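Paltthorpe laundry shed votes on how to fold a T-shirt, and it gets heated

By Nandi Mabaso
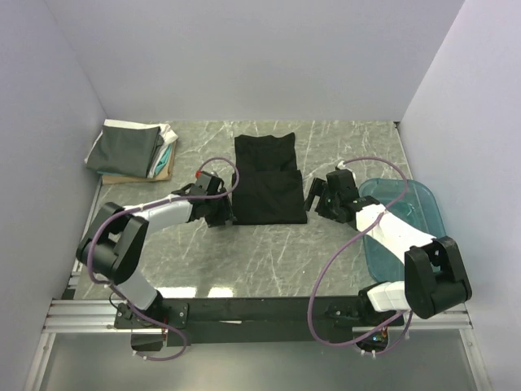
A black garment partway through folding, with a pile of folded textiles in the back corner.

The town of Paltthorpe has survived a flood, a highway bypass and the closure of both its bakeries. Whether it survives the folding question is another matter.

The trouble began in July, when the clothing exchange on Cloltov Street put up a one-page notice asking everyone who drops off clothes to fold them the same way. The exchange handles around 2000 garments a month, and organiser Riaan Mthembu was tired of opening bags that looked, in his words, "like somebody lost a fight with a doona".

The notice favoured what locals call the flat method: garment face down, sleeves in, bottom half squared off, top brought down last. It drew 59 written replies inside a fortnight. The exchange had previously received seven pieces of correspondence in its entire history, and four of those were meant for the dentist next door.

Most of the replies came from rollers. Retired merchant seaman Thierry Maillard has rolled his shirts for four decades and says he sees no reason to stop on account of a sheet of paper.

"A rolled shirt fits anywhere," he said. "A folded shirt fits on a shelf, and then you pull out the one underneath and you've got a pile on the floor."

Mr Mthembu concedes the point about the floor. He has since lowered the shelves.

A third camp, smaller but louder, wants everything on hangers. Its main voice is Rónán Ó Ceallaigh, who has offered to donate 400 of them. The offer is under consideration, mainly by whoever would have to find somewhere to put 400 hangers.

Dark clothes have become a sore point of their own. Several letter writers complained that black tops show every bit of lint going, and asked that they be kept well away from anything white or fluffy. The colour of the piles is apparently next on the agenda, with one faction favouring a proper spectrum and another favouring going home by nine.

At last month's meeting, which ran to nearly three hours, a compromise was put forward by Benjamín Carrasco. Shirts and trousers would be folded flat, socks and swimmers could be rolled, and coats would be hung. Fitted sheets would be left to the conscience of the individual.

The motion passed, though Mr Maillard abstained and was seen rolling up his copy of the minutes.

The new rules start at the next exchange. Doors open at 9 am, and a folding table will be set aside for anyone who wants to practise before joining the queue.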